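Receiving, Recording and Returning Lost Property

By Wakana Ueda, Visitor Services, Lamano Center
14/04/2021

These instructions set out how staff at the Lamano Center and the Zallard Annex are to handle property found in public areas of either building. They replace the single-page notice formerly kept at the front desks. Tenants of the Fonseca Wing may keep their own arrangements for items found inside leased rooms, but anything found in a hallway, restroom, stairwell or elevator in that wing comes to Visitor Services.

The two buildings recorded 3,218 found items in the last full year for which entries were kept. Umbrellas, gloves and water bottles made up a large share. Phones, wallets and keys were fewer, and account for nearly all of the inquiries the desk receives.

Before You Begin

You will need the item register (in Gredotent, under "Found Items"), a roll of numbered tags, a pen with permanent ink, clear bags in two sizes, and a supply of Form 101, the claim receipt. Tags are issued in sequence. If a tag is spoiled, enter its number in the register with the word "void" and go on to the next.

New staff should complete one full sorting session with a supervisor before working alone. Ryota Ogura keeps the training schedule for the main building and Yae Ueda keeps it for the Annex.

Step 1. Accept the Item

When a visitor or employee hands in an item, thank the person and ask where and when it was found. Write both on a tag at once. "Second floor" is too general to be of use later; "second floor, bench outside the reading room" is the level of detail wanted. If the finder does not know the hour, write morning, afternoon or evening.

The finder's name is optional. Some finders ask whether they may keep an item that is never claimed. The Center does not make that promise at the desk. Refer such questions to Yoshinori Morikawa in Administration, who will answer in writing.

Do not accept the following:

- food or drink in open containers
- medicine, other than to hold it for immediate transfer to the security office
- anything that leaks, smells of fuel, or appears to contain a blade
- unattended luggage that the finder has not touched (call security and leave it where it is)

Step 2. Tag and Secure

Tie the tag to the item itself. For items too small to hold a tag, such as earrings or memory cards, place the item in a small clear bag and tie the tag to the bag. Items found together stay together under one number. A coat with gloves in the pocket is one entry, and the gloves are mentioned in the description.

Items of value go into the locked drawer without delay. These are wallets, purses, phones, tablets, laptops, jewelry, cash in any amount, passports and other identity papers, and keys. All other items go into the day bin behind the desk.

Cash is counted by two employees, who both sign the tag. Never separate cash from the wallet or envelope in which it was found.

Step 3. Sort the Day Bin

Sorting takes place once each working day, before the building opens to the public. Use a table with a plain, light-colored top where one is available. Small objects such as buttons, earring backs and loose keys are easily missed against a dark or patterned surface. Wipe the table first and let it dry.

Work from the largest items to the smallest. Coats, bags and umbrellas can be tagged, checked and hung directly. Put small loose items into an open basket or tray as they come out of the bin so that they do not roll, and take them one at a time for recording. A basket with slotted sides lets air through, which helps with gloves and scarves that have come in damp. Very small items will pass through the slots and should be bagged first.

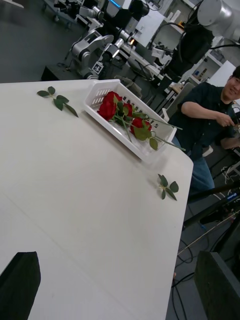
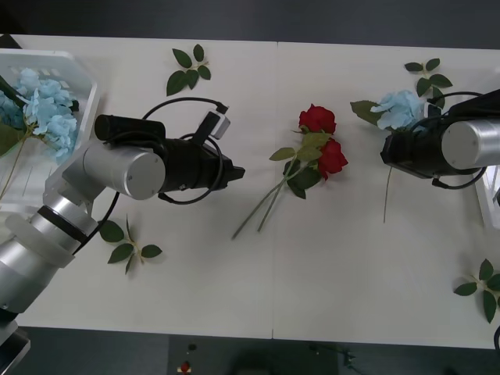 White-topped table. The slotted plastic basket is in the first picture.

Check pockets and outer compartments for a name, a telephone number or anything sharp. Wear gloves for this. Do not read letters, diaries or messages beyond what is needed to find the owner's name, and do not try to unlock a phone. If a phone rings while it is in your care, you may answer it, give the name of the Center, and explain how the owner can collect it.

Wet clothing is hung in the drying closet with its tag showing. Clothing that is heavily soiled may be discarded with the approval of the shift supervisor, and the register entry must say so.

Step 4. Enter the Item in the Register

Open a new entry and fill in every field. The description should let a colleague who has never seen the item pick it out from a full shelf. State the type of item first, then color, material, size, maker's name if shown, and any marks or damage.

A poor entry: "Black umbrella."

A good entry: "Umbrella, folding, black, curved wood handle, one rib bent, no cover."

For items of value, leave at least one distinguishing feature out of the public listing and record it in the private notes field. The owner will be asked to supply it. For a set of keys, list only "keys" and the place where they were found. The number of keys, the fob and any attached cards belong in the private notes.

Staff at the Annex enter items under the prefix Z. Entries made without the prefix will show as held in the main building, and the owner may be sent to the wrong desk. If you notice such an entry, correct it and tell Yae Ueda.

Step 5. Try to Reach the Owner

If the item carries a name and a telephone number or email address, make the first attempt on the day of entry. Give your name, the name of the Center, and the hours of the desk. Say that an item has been found that may belong to the person. Do not describe it in a voice message.

Make no more than 2 attempts by telephone. Record each one in the register with the time of the call. Bank cards found on their own are reported to the issuing bank at the number printed on the back and are then destroyed according to the bank's instructions. Library cards, transit cards and membership cards are mailed to the issuer each week.

Passports and other government identity papers are held in the locked drawer until the end of the next working day. After that they are passed to the security office, which will deliver them to the proper authority.

Step 6. Release an Item to a Claimant

Ask the claimant to describe the item before you bring it out. For ordinary items, a fair description and the approximate date of loss are enough. For items of value, the claimant must also give the feature held in the private notes and show a form of identification with a photograph. The owner of a phone may instead unlock it in front of you.

Complete Form 101 in full. The claimant signs, you sign, and the claimant keeps the lower part. Close the register entry on the same day.

If two people claim one item, release it to neither. Take both names and telephone numbers and pass the matter to Yoshinori Morikawa. If a claimant becomes upset, call the shift supervisor to the desk.

A person may collect on behalf of another with a signed note from the owner and identification for both parties. A copy of the owner's identification is acceptable for this purpose. Parents and guardians may collect for children without a note.

Mailing is available for items that fit in a padded envelope. The owner pays postage in advance. The Center does not mail cash, keys or glasses.

Step 7. Storage and Disposal

Ordinary items are held for one calendar month and items of value for three. Shelves are arranged by week of entry, with the oldest at the left. The storage room has space for 700 tagged items, and the supervisor should be told when the last shelf comes into use.

At the end of the holding period, clothing and umbrellas in good condition are given to local charities. Glasses go to a recycling program. Electronic devices are sent for secure destruction, and a certificate is kept on file. Unclaimed cash is passed to Administration. Perishable items are discarded at closing time on the day they are received.

In December the holding period for ordinary items is extended by two weeks on account of the holiday closing. No disposals are made in that month. The full shelf check takes place in the first working week of the new year and requires two employees, one to read the tags aloud and one to mark the register.

Questions About These Instructions

Comments and corrections may be sent to Seo-ah Sun, who maintains the desk manuals for both buildings. Printed copies are kept at each front desk and should be returned to the binder after use.

Related Guides

Opening and Closing the Front Desk
Answering Telephone Inquiries
Coat Check: Tickets and Unclaimed Garments
Reporting a Spill or Hazard
Booking a Room in the Fonseca Wing

Contact Visitor Services | © 2021 Lamano Center | Back to top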